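A Day Trip to the Droltitz Open Day

2026-04-20

Print this page | E-mail this page

After three nights in Vasconcelos we had seen most of the old town, so we used our last full day for the open day at Droltitz. The village is 37 kilometers up the valley and opens its workshops, press house and castle cellar to visitors twice a year, in spring and again in August.

Getting there

The Genine line runs one train an hour from the main station. We took the 9:15 and were in Droltitz before 10. The station is at the bottom of the hill, and the walk up to the square took us 30 minutes with a stroller. There is a shuttle bus, but it was full both times it passed us.

A day ticket costs 7 euros for adults. Children under 12 go in free. Keep the paper wristband on, as they check it at every door.

The press house

We started here and stayed longer than planned. The tour lasts half an hour and is given in English at 11 and 2. The guide explained how the fruit was brought down from the terraces by sled, and the kids were allowed to turn the small hand press. The floor is uneven stone and the stairs to the loft are steep, so we left the stroller at the entrance.

Taltutent hall

Taltutent is the former grain store below the church. It is now used for displays and craft tables, and it was the busiest stop of the day. We went in after lunch, when the line reached the fountain. By 4 it had gone, so go late if you can. Entry is included in the day ticket. There are restrooms on the lower level and a coat rack by the side door.

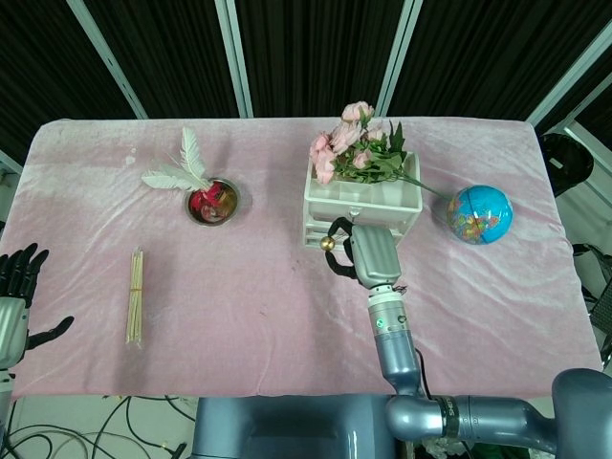

Food and the way back

The square had soup, grilled sausages and plum cake. Most stalls took cash only, and the one ATM is down at the station. We caught the 5:40 train and had seats the whole way to Vasconcelos.

12 shares | 4 comments

Related posts
Three Nights in Vasconcelos With Kids
Riding the Genine Line End to End
Easy Walks Above Droltitz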